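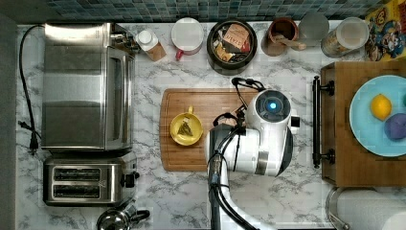

The tea arm now runs off one power supply, and the second wall wart is back in the junk drawer. I spent most of February on the wrist. The old joint sagged under the weight of the camera, so I reprinted it thicker and ran the cables outside, looped over the gripper where I can get at them. The blue light on the camera means the Sinel board has booted. The yellow cup with the pyramid bag is what I'm testing on, with its handle turned the same way for every run.

Rasha Matar rewrote the grip routine so it closes in 20 small steps and checks motor current at each one. The code is 760 lines and I understand maybe half of it.

Still to do: a proper clamp for the base, and a limit on the elbow so it can't reach the tile. I also need to order 2 more servos.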